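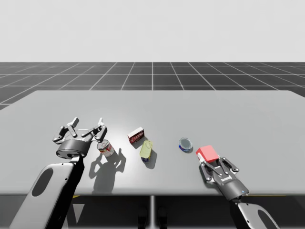

Two robot arms reaching over a light gray tabletop.

Progress report to the Bahrami Fund
Project: Manganese in private wells, Ledovville and Timwood
Prepared by Forough Pakzad, project lead

Work done in this period

We have now taken water from 198 private wells. Most were sampled twice, once at the first draw and once after the tap had run, which gives 436 bottles including blanks and repeats. All of the Ledovville bottles have been analyzed. The Timwood bottles are in the cold room and are being run in the order they came in.

Manganese in groundwater is mostly in the dissolved form, with a charge of two plus. In this form it has no color and a homeowner can't see it in the glass. When the water meets air or bleach, the manganese slowly goes to a higher charge and comes out as a black or brown solid. This is the stain people find in toilet tanks and dishwashers. Iron does the same thing but much faster, and the two are often found in the same well.

For this reason we split each sample at the well. One part is passed through a fine filter and then acidified, and gives the dissolved metal. The other part is acidified without filtering and gives the total. The difference between the two is the solid part.

Results so far

In Ledovville the dissolved and total results are close for most wells. This means that a plain sediment filter will do very little there, and we have said so in the letters to owners. In 14 wells the total was much higher than the dissolved. Kerttu Lappalainen went back to these and found that nearly all of them have an older pressure tank with black scale in it. We think the scale is breaking loose when the pump starts, but we have not opened a tank to check.

The highest total we measured was 1000 micrograms per liter, in a well on the low ground near the creek. The repeat bottle agreed with it. The owner was called the same day and is using bottled water for drinking.

Low oxygen goes with high manganese, as we expected. Acidity is a weaker guide. Well depth on its own tells us almost nothing so far, partly because many owners do not know the depth and the drilling records are poor.

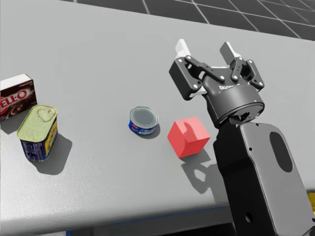

Does boiling the water take the manganese out?
Boiling does not remove it. Some of the water leaves as steam and the metal stays behind, so what is left in the pot has slightly more manganese per cup than before.

This was the most common thing owners asked when the letters went out, and it is now printed on the back of the results sheet.

Problems and changes

The Cenness field strips did not work well enough to keep using. They read high whenever iron was present, and two people reading the same strip often wrote down different colors. We stopped using them after the first part of Ledovville and moved the remaining strip money to lab time. No extra funds are requested for this.

One batch of acid gave blanks with a small but steady manganese signal. The bottles prepared with it were thrown out and the wells were sampled again — this cost us most of a week. We now test each new acid bottle before it goes into the field kit.

The oxygen meter also drifted in cold weather. Readings taken before the new membrane was fitted are marked in the data file and are left out of the comparison above.
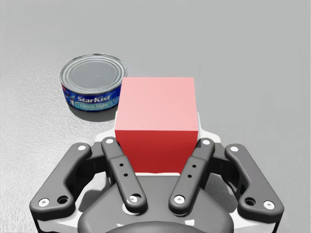 TIMWOOD, May — Sampling on the east side is finished and the west side is open. The wells here are mostly in sand, and the first results show less iron than in Ledovville. Several owners have a green sand filter, so we take one bottle ahead of the filter and one after it. Where the filter has not been recharged with permanganate in a long time, the two bottles come out nearly the same.

Next steps

Finish the west side of Timwood and run the bottles still in the cold room.
Open one of the scaled pressure tanks, if an owner agrees, and test the scale for manganese and iron.
Send results letters to all Timwood owners.
Give the fund the full data file, with addresses removed.

Spending is on plan apart from the move noted under the field strips. Questions on the lab data can go to Kerttu Lappalainen, who is at the bench every day except Friday.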